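Home Organisation: Evening Course
Session 4 notes: Small containers, and whether you need them
Tutor: Mahsa Najafi
Stotley Adult Learning, 19 June 2023

Read these before you do the exercise at the end. Last week's notes on drawers still apply, apart from the part about dividers, which I have changed my mind on (see the note at the bottom).

1. The claim

Most books on tidying say the same thing about small objects: give each kind its own pot, and the mess will look after itself. The Curkero method, which several of you asked about, goes further and wants a labelled pot for every "family" of items in the house. Ferdinand Camenzind's handout from the spring course repeats this almost word for word. I have read it twice and I can't find where he says how anybody knows it works.

What we do have is thin. The Golestani survey, which gets quoted a lot, asked 172 households whether they felt more organised after buying containers. Most said yes. People who have just spent money on something tend to say yes. It didn't ask whether they could find the hairbrush.

I'm not against pots. I own too many. I would like you to be a bit harder on them than the books are.

2. What a pot does

A pot does two jobs. It stops things rolling about, and it marks a spot. The second job matters more than people think, and you can do it without the pot: a hook, a corner of a shelf or the same end of the same table.

The trouble starts with mixed sizes. A small pot takes small things and lets you see them if they poke up over the rim. A long-handled brush put in the same pot will lean, and depending on the weight of the handle it may take the pot over with it. So the first question is about length, and only then about family. Curkero puts it the other way round.

Long item beside a small pot:

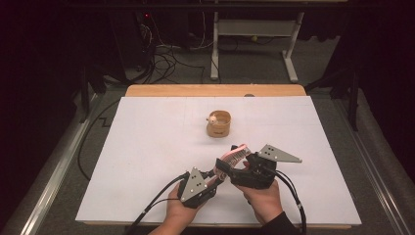
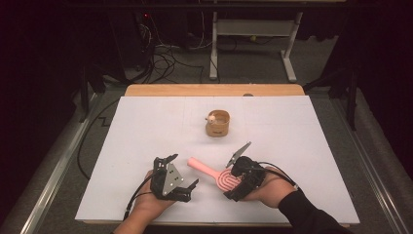 Try the length question at home before you buy anything. Stand the longest item in the pot and let go. If more than half of it sticks out above the rim, find somewhere else for it. This is my own rule of thumb, and you should be as suspicious of it as of anybody else's. A heavy stoneware jar will break it happily, and so will a flat-backed brush wedged between two others.

3. Clearing the surface first

Every method agrees that you should clear the table before sorting, and for once I agree too, though for a duller reason than the ones given. Baritz talks about "resetting the eye". I don't know what that means. A bare surface lets you put things down without knocking other things off, and you notice the hair grip that would otherwise vanish under a magazine.

A plain, pale surface is handy for small dark things and fairly useless for small white ones. An old sheet or the back of some wallpaper will do. You do not need the sorting mat that Baritz sells.

Marking the surface into large areas can help if you are sorting more than one room's worth. Keep the areas big. Students who draw lots of little boxes spend the evening deciding between boxes. Three is plenty for a bathroom shelf: keep here, belongs elsewhere, don't know.

4. The "don't know" pile

The books want this pile gone by the end of the session. I see no harm in it staying a week in a bag with the date on it. One of the spring group kept hers from December until Easter and then needed two things out of it, which proves very little either way.

What does go wrong is that the pile gets its own pot. Once it has a nice container it has become a family of its own, and you will be dusting it for years.

5. Exercise for next week

Pick one surface at home, no bigger than a small table.
Clear it completely.
Put back what you used in the past seven days.
Use containers you already have. Jam jars and mugs are fine.
Write down what you looked for during the week and how long it took to find.

Please do the writing down. "It feels better" is welcome but I shall ask what you mean by it.

Note on dividers: last week I said they were worth having in any drawer deeper than your hand. Two people measured, and found that things simply migrated over the top. I withdraw it for shallow dividers. For tall ones I don't know yet, so bring a drawer's worth of evidence if you have any.

Room 27 again next time, and bring your list even if it is short.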